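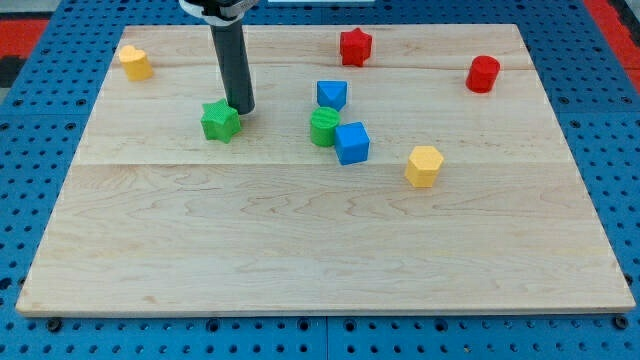

*Colored blocks on a wooden board.*

**Ollport Opens Coastal Walking Route to Visitors**

The Ollport Regional Travel Office has opened the final section of the Belter Coast Trail, completing a marked route of 144 miles between the town of Ollport and the lighthouse at Bidow Point. The last section crosses the salt marshes south of Jacobs Bay, where walkers previously had to follow the county highway.

Six overnight shelters are available along the route. Places must be reserved through the travel office, and no more than 100 walkers may start from Ollport on any one day between May and September.

"The marshes are an important stop for migrating birds, and visitors are asked to remain on the boardwalk," said Charmaine Mahlangu, director of the office.

Trail maps are sold at the Ollport ferry terminal. The Bidow shuttle runs daily except Tuesday. Dogs are not permitted on the marsh section.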